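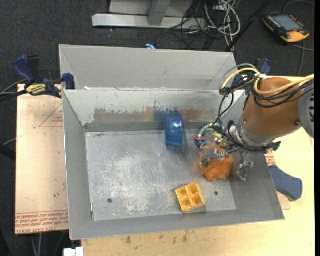 Unit 4: Surface wear and its measurement

4.1 Terms

Wear is the loss or displacement of material from a surface through contact with another body. A scratch is a single groove. Scuffing, in this course, means a patch of many shallow marks running in mixed directions. Note that in the lubrication literature (see Sârbu, chapter 3) scuffing has a narrower sense: local welding between sliding surfaces. State which sense you are using in your reports.

4.2 Abrasive wear

Two-body abrasion occurs when hard points on one surface cut the other. Three-body abrasion occurs when loose grit rolls or slides between the two. For the same load, three-body abrasion usually removes less material, as the grains spend much of their time rolling.

The volume removed is estimated from

V = K W L / H

where W is the normal load, L the sliding distance, H the hardness of the softer surface and K a dimensionless coefficient found by test. V is a volume — a common error is to quote it as a depth. Divide by the contact area to obtain mean depth.

Worked case: W = 50 N, L = 80 m, H = 1,345 MPa, K = 0.001. The product WL is 4,000 N m, and V comes to 2.97 cubic millimetres.

4.3 Coatings

Paint fails in two ways. It may thin gradually, or it may chip where the bond to the metal is weaker than the film itself. Chipping tends to begin at edges and corners, where the film is thinnest. Thickness readings on a chipped panel should be taken well away from the broken margin.

4.4 Laboratory session

Groups will use the Holtedex scratch tester in room 707. Read the Flistness sheet on specimen cleaning beforehand. Weigh each specimen three times before the run and three times after it, and record all six values. Reports with only the means will be returned.

Reading: Basetti, sections 2 and 5. Section 4 may be omitted. Reports are due on Monday at noon.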